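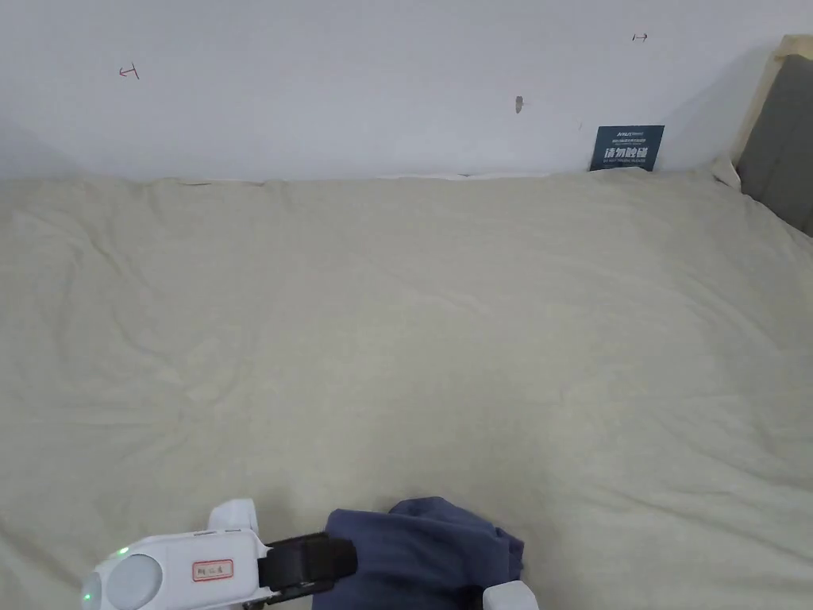 Photograph: Plitham Household Handling Study, bedroom station

PLITHAM HOUSEHOLD HANDLING STUDY
Minutes of the Methods Meeting held on July 27, 2021

Present: the Chair; the Study Lead; the Data Manager; the Station Supervisor; two representatives of Ferrand (analysis); one representative of Odari (hardware).
Apologies: the Safety Adviser.

1. Minutes of the previous meeting
The minutes were agreed as a correct record, subject to one change under item 4, where "gripper hours" should read "operator hours".

2. Matters arising
2.1 The revised consent form for operators had been issued and was in use.
2.2 The request for a second storage drive remained open. The Data Manager would pursue it.

3. Bedroom station: soft goods
3.1 The Station Supervisor reported on the collection of demonstrations in which an operator uses the hand-held gripper to pick up and lay out clothing on a made bed. The bed cover remained the cream one chosen at the outset. It was noted that dark garments, such as the navy cloth now in use, stood out clearly against it, and that pale garments had not yet been tried.
3.2 The total held at the close of the reporting period was 3047 demonstrations. Of these, 988 concerned clothing on the bed and the remainder came from the kitchen and hallway stations.
3.3 Members discussed whether the cover should be smoothed between demonstrations. Ferrand's view was that creases gave the tracking software useful detail on an otherwise plain surface. The Study Lead was concerned that an uneven cover made one demonstration harder to compare with the next. It was agreed that the cover should be pulled straight at the start of each session and then left alone until the session ended.
3.4 The "请勿踩踏" (please do not step on) sign was to stay at the back of the bed, against the wall. The Supervisor asked that it should not be moved during a session, as Ferrand uses it as a fixed point when checking camera position.

4. Tracking against plain walls
4.1 Ferrand presented a short paper on loss of tracking. The fault occurred chiefly when the camera faced a bare wall with few marks on it. A set of 400 demonstrations had been processed again using the Gristik method, which draws on the motion sensor for longer when the camera view offers little detail.
4.2 Under the earlier method 61 of the set had been rejected. Under Gristik the number fell to 22. The Chair asked whether the recovered demonstrations were of the same quality as the others. Ferrand replied that the end positions were sound, but that fast movements still showed some drift.
4.3 The Study Lead asked that the result should not be quoted outside the project until it had been repeated at the hallway station. This was agreed.
4.4 A proposal to put patterned paper on the bedroom wall was not supported. Members felt that the rooms should stay close to ordinary ones.
ACTION: Ferrand to repeat the comparison on hallway data.

5. Gripper
5.1 Odari reported that 5 grippers were in service. Wear on the jaws had been found on one of them and replacement parts were on order.
5.2 The Data Manager reported that some session records did not state which gripper had been used. Operators would be asked to enter this before the first demonstration. Records already held would be corrected where the session sheet allowed, and marked "not known" where it did not.
5.3 Thick cloth was discussed. Operators had been taking hold of a large bunch of fabric where a single layer was wanted. Odari did not wish to alter the jaws at this stage. It was agreed that both kinds of grasp should be kept and labelled separately.
ACTION: Odari to supply wording for the two labels. Data Manager to add them to the session sheet.

6. Any other business
6.1 The room booking for the kitchen station had been extended.
6.2 Ferrand asked for earlier sight of agenda papers. The Chair agreed.

7. Next meeting
To be arranged once the hallway comparison is complete.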